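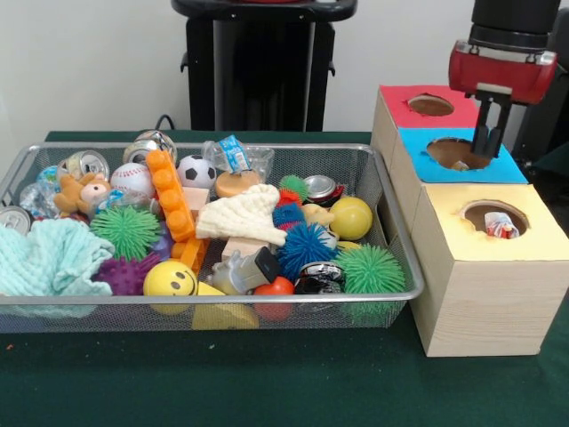

Mixed basket and the colored-top boxes.

Flarklow Toy Share — sorting news

Quick one this month, the April swap is nearly on us and I still have the tags to print. Sort went fine. 17 bags came in through the side door at Frimpong Hall between the last swap and this one, most of them good stuff, a couple that should have gone straight in someone's trash at home. 124 items checked in the book so far. Not finished.

What slowed us down was the mixed bags again. Toys and recycling in together. Soda cans, plastic bottles, candy wrappers, a blanket, all in with the stuffed animals. I know how it happens, you clean out the back of the car and it all goes in one bag, I've done it. But then we have to pull it apart on the table before anything can get wiped down, and the wiping is the slow part.

So please, before you drop off:

Cans and bottles out. The hall has its own blue bin by the kitchen, use that.
Wrappers out.
Blankets and towels are welcome but in their own bag, washed.
Batteries taken out and taped to the toy. Not loose in the bottom of the bag!!
Anything with a missing piece, write it on a bit of masking tape. We can often match it up.

Selorm Nutsugah has the list of what we're short of. Bath toys, wooden puzzles for the under threes, any building bricks in the bigger size. We do not need any more stuffed animals over knee height. Two are already living in the coat closet.
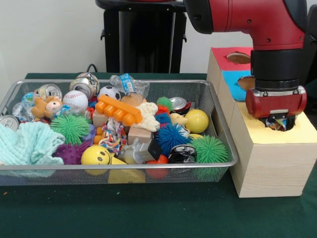

Teddy, baseball, cans, all in one basket.

The boxes with the round holes are staying, by the way. Somebody asked if they were for the swap. No, they're for use on sort days and after that the toddlers can have them back. Posting things through a hole is about the best game there is when you're two, and it gets the small bits off the table. If you put something in the wrong one just fish it out, no big deal. Please don't move the paper tops around though, Nana Nartey did those and would like them left alone.

Small stuff generally. Anything that could fit in a toddler's mouth goes to the over-threes shelf, no exceptions, doesn't matter how sweet it is. If you aren't sure use the cardboard tube hanging by the sink. Fits in the tube, goes up high. We had this talk last fall and we seem to be having it again.

Balls are seperate. Sports balls to the crate by the door — baseballs, the little soccer balls, tennis balls if they still bounce. Tennis balls the dog has had, no thank you. They get a wipe and then out on the grass if it isn't raining.

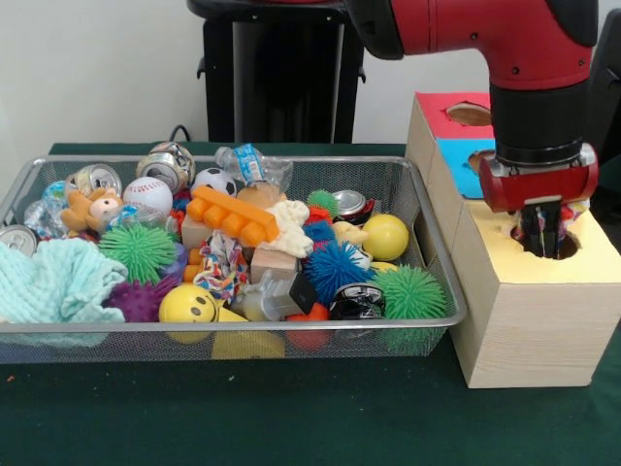 Washing. We could use one more person with a machine at home. It's one load a month, stuffed animals and the odd blanket, and we supply the mesh bags. Cold wash, air dry, back to the hall by the Saturday. Last month's load came back with everything except one sock that didn't belong to anybody in the first place. If you can do it, grab Selorm at the swap or leave a note in the envelope on the board.

Hard plastic goes in the sink with dish soap, then a rinse, then out on the rack. Don't put wooden things in the sink. Damp cloth only for wood. There's a sign up but the tape gave out and it's behind the radiator now, will fix.

Tags. New ones this time, 100 to a pack, from the copy shop on Stumoslow Road. Green string for babies, plain string for everything else. One tag per toy or per bagged set, age on the front, anything missing on the back. Write big. Half of us are reading these without our glasses.

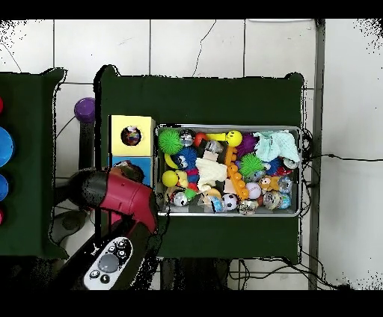 Sensory toys are what goes fastest at every swap and this time should be no different. Last time the table was bare in ten minutes and a few families at the back of the line got nothing, which felt bad. We have plenty on hand now, see the tray, green and blue spiky balls, a dark purple one, clear glitter balls along the bottom. So the plan is to put out half when the doors open and keep half back for the second hour. Two per child to start with. Please don't argue with whoever is on that table, they didn't make the rule, I did.

And give the squishy and spiky ones a squeeze before they go out. A split one gets binned, we don't tape them. Same with anything that's leaking glitter.

Swap day itself: doors at 10 a.m., tables from 8:30 if you can come and lift things. 34 families signed up as of tonight. Parking is in the Folow Street lot, not in front of the hall, the neighbors have been patient but let's not push it. Strollers in the corridor on the left hand side only so the fire door opens. Coffee as usual, bring a cup if you remember. Bring your own bags to carry stuff home too, we gave out the last of the paper ones in March.

You don't have to bring something to take something. Gets asked every time. If you brought three bags last month and want nothing, also fine. If you brought nothing and your kid wants the big dump truck, take the dump truck.

Leftovers go to the playroom at the Stumoslow clinic as before. They only take hard toys that can be wiped, no fabric, so the bears stay with us untill the next round.

Next sort is the Wednesday after the swap, 6:30 p.m., big table at the window end. Kids welcome, they're quicker than us at matching lids. Thank you to everyone who stayed late to put chairs back. Lost and found: one gray mitten, a lunchbox lid, reading glasses with a red case. All on the shelf over the coats.

More when I have the final table list from Nana.

Last updated: April

Contact: Flarklow Toy Share, Frimpong Hall, Folow Street | © Flarklow Toy Share | Back to top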